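4장. 정수 카트리지 설치와 교체

4.1 시작하기 전에

이 장에서는 Jultow 언더싱크 정수기에 카트리지를 처음 끼우는 방법과 사용 중에 교체하는 방법을 설명합니다. 본체를 싱크대 하부장 벽면에 고정하는 작업은 3장을 먼저 마쳐야 합니다. 본체가 고정되지 않은 상태에서 카트리지를 돌리면 급수 호스가 꺾이거나 연결부가 풀릴 수 있습니다.

준비물은 다음과 같습니다.

- 새 카트리지(전처리용 A, 정수용 B)
- 마른 수건
- 물받이용 대야
- 동봉된 렌치
- 동봉된 식품용 윤활제

주의: 온수 배관에는 연결하지 마십시오. 급수 온도가 높으면 카트리지 내부의 여과재가 손상되며, 이 경우 무상 보증을 받을 수 없습니다.

4.2 급수 차단과 압력 제거

1. 하부장 안쪽의 냉수 밸브를 시계 방향으로 끝까지 잠급니다.
2. 정수 전용 수전의 레버를 올리고 물줄기가 완전히 멈출 때까지 기다립니다.
3. 레버를 올린 상태로 둡니다. 다시 내리면 본체 안에 압력이 남습니다.
4. 본체 아래에 대야를 놓습니다. 카트리지를 분리할 때 안에 남아 있던 물이 흘러나옵니다.

참고: 냉수 밸브를 잠가도 물이 계속 나오면 밸브 안쪽 패킹이 마모된 것입니다. 세대 전체의 수도 밸브를 잠그고 작업을 중단한 뒤 배관 업체에 밸브 교체를 의뢰하십시오.

4.3 기존 카트리지 분리

처음 설치하는 경우에는 운송용 마개만 빼고 4.4로 넘어갑니다.

1. 본체 앞면 덮개의 양쪽 홈을 누르면서 앞으로 당깁니다.
2. A 카트리지를 손으로 잡고 시계 반대 방향으로 돌립니다. 표시선이 열림 위치에 오면 더 돌리지 마십시오.
3. 카트리지를 아래로 곧게 당겨 뺍니다. 비스듬히 당기면 연결구 안쪽의 오링이 말려 나올 수 있습니다.
4. B 카트리지도 같은 방법으로 분리합니다.
5. 연결구 안쪽을 마른 수건으로 닦습니다. 세제나 알코올은 쓰지 마십시오.

손으로 돌아가지 않을 때에는 동봉된 렌치를 카트리지 아랫부분에 끼웁니다. 일반 파이프 렌치는 카트리지 외벽을 깨뜨릴 수 있으므로 사용하지 않습니다.

4.4 새 카트리지 장착

1. 새 카트리지의 포장을 뜯고 윗부분의 보호 캡을 제거합니다. 캡을 뺀 뒤에는 물이 드나드는 구멍에 손을 대지 마십시오.
2. 오링 두 개가 제자리에 있는지 확인하고 윤활제를 얇게 바릅니다.
3. A 카트리지를 왼쪽 연결구에 밀어 넣고, 시계 방향으로 돌려 표시선을 잠김 위치에 맞춥니다.
4. B 카트리지를 오른쪽 연결구에 같은 방법으로 끼웁니다.
5. 카트리지를 가볍게 아래로 당겨 빠지지 않는지 확인합니다.

주의: A와 B의 위치를 바꾸어 끼우면 B 카트리지가 빨리 막힙니다. 라벨의 글자가 앞을 향하도록 끼우면 잘못 넣었을 때 쉽게 알아볼 수 있습니다.

4.5 세척 통수

새 카트리지에서는 처음에 검은 가루가 섞인 물이 나올 수 있습니다. 이는 활성탄 분말이며, 아래 순서대로 충분히 흘려보내면 없어집니다.

1. 정수 수전의 레버가 올라가 있는지 확인합니다.
2. 냉수 밸브를 천천히 엽니다. 한 번에 열면 갑작스러운 수압으로 연결부에서 물이 샐 수 있습니다.
3. 공기가 빠지면서 물이 튀는 동안에는 수전 가까이에 얼굴을 대지 마십시오.
4. 12분 동안 물을 계속 흘려보냅니다.
5. 레버를 내리고 5분 동안 기다린 다음, 연결부 아래를 마른 수건으로 눌러 물기가 묻어나는지 확인합니다.
6. 컵에 물을 받아 색과 냄새를 확인합니다. 물이 뿌옇게 보이면 잠시 그대로 두십시오. 미세한 기포 때문이라면 아래쪽부터 맑아집니다.

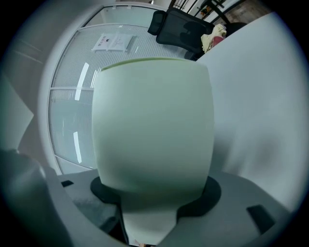 검은 가루가 계속 보이면 4번부터 다시 진행합니다. 두 번 반복해도 가루가 나오면 B 카트리지의 내부 여과망이 손상되었을 수 있으니 물을 마시지 말고 구입처에 교환을 요청하십시오. 통수 중에 나온 물은 청소나 화분용으로 써도 됩니다. 어항에는 넣지 마십시오.

4.6 교체 알림 초기화

1. 본체 앞면의 표시등이 꺼질 때까지 초기화 단추를 길게 누릅니다.
2. 단추에서 손을 떼고 표시등이 초록색으로 켜지는지 확인합니다.
3. 앞면 덮개를 아래쪽 고리부터 끼우고 윗부분을 눌러 닫습니다.
4. 동봉된 스티커에 교체한 달을 적어 하부장 문 안쪽에 붙입니다.

알림은 누적 통수량 1,630리터 또는 사용 기간 12개월 가운데 먼저 도달하는 쪽을 기준으로 켜집니다. 초기화하지 않고 카트리지만 바꾸면 이전 기록이 그대로 이어지므로 알림 시점이 맞지 않습니다. 지하수를 쓰거나 건물 배관이 오래된 곳에서는 알림이 켜지기 전에도 물줄기가 약해질 수 있습니다. 이때는 A 카트리지만 먼저 교체하고 초기화 단추는 누르지 마십시오.

4.7 오래 사용하지 않은 경우

8월 휴가처럼 며칠 이상 집을 비울 때에는 냉수 밸브를 잠그고 수전 레버를 한 번 올려 압력을 뺍니다. 돌아온 뒤에는 밸브를 천천히 열고 물을 5분 동안 흘려보낸 다음 사용합니다. 겨울에 난방을 끄고 비우는 집에서는 카트리지를 분리하여 물을 빼고, 얼지 않는 곳에 세워서 보관하십시오. 한 번이라도 언 카트리지는 겉이 멀쩡해 보여도 다시 사용할 수 없습니다.

누수가 발견되면 즉시 냉수 밸브를 잠그고 7장의 누수 점검표를 따르십시오. 서비스 접수 시에는 본체 오른쪽 옆면의 제조 번호가 필요합니다. 토요일에는 접수만 가능하며 방문 일정은 다음 영업일에 안내됩니다.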